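4. What the serve logs showed

So, on to the part I was most excited about when we started. As I said in the last section, I coach the girls at Famdale and Musa Olatunji coaches at Ivport, and we had been arguing for most of a season over how long kids should warm up their serves before a match. I like a long warm-up. Musa likes a short one (he says the girls get bored and start chatting, and having watched his gym and mine I can't say he's wrong). We decided to stop arguing and write things down.

By the end we had 869 serves in the log. Each line has the player, the set, whether the serve went in, and whether she had done the long or the short warm-up that day. We switched the warm-up by match so that every girl got both. A serve that clipped the net and dropped over went down as in, same as the rules say. Foot faults went down as out, though I'll admit the parents keeping the sheet probably missed a few of those, me included when I was filling in.

The first thing I looked at was the opening set, and the difference there was easy to see even before Musa ran anything. Girls who'd had the long warm-up put more of their early serves in. By the second set the two groups looked pretty much alike, and in the deciding sets I couldn't tell them apart at all. I had really expected the long warm-up to hold on longer than that!

Figure 2. Two robot arms over a dark tabletop, with black cloth all round.

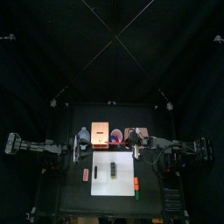

Does a longer serving warm-up help a young player through the whole match?

Only through the first set, as far as our log can tell. After that, how well a girl served in the match seemed to follow how well she usually served in practice, and the warm-up stopped mattering much.

The next thing was float serves against topspin. Most of our players were still on a standing float serve, and those are the ones where the early boost showed up. The older girls who were trying a jump serve were all over the place whichever warm-up they did. One of mine served straight into the scorer's table on a Saturday and then won the next point with a beauty, and both of those are in the log looking like perfectly ordinary lines. There weren't enough jump serves to say anything useful, so I've kept them in the totals but I wouldn't read a thing into them on their own.

I also want to mention the balls, as it bothered me the whole way through. Ivport had the newer set and we were playing with some pretty tired ones at home matches. Musa's view is that this evens out with the switching, and I think he's mostly right, but a soft ball does float differently and our girls know it. If we do this again I'd like both gyms on the same balls from September on.

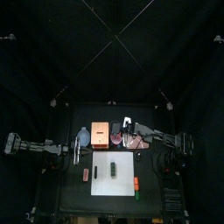
Troels Mikkelsen
Famdale Girls Volleyball, with Musa Olatunji (Ivport)

4.1 Things that muddied the water

Attendance was the big one. Kids get sick, kids have piano, and a girl who walks in with her shoes untied right before the first whistle hasn't had any warm-up, long or short. We left her serves out for that match. That means the log leans a little toward the families who show up early, and those may well be the families who practice serving in the driveway too.

Then there's pressure. A serve at the start of a set and a serve at set point got the same line on the sheet, and anybody who has stood on a sideline knows they aren't the same serve at all. I asked Musa if we could go back and mark the close ones, but the running score was only kept at 2 of the gyms, so we had to let it go.

Last, I should say that I knew which warm-up the girls had done, and so did they. Some of them told me flat out that they liked the long one better - maybe feeling ready is part of why the first serves went over. I can't pull those two things apart with what we have. Musa thinks a short warm-up with the same cheering and fuss might do just as well, and we come back to his idea in section 5.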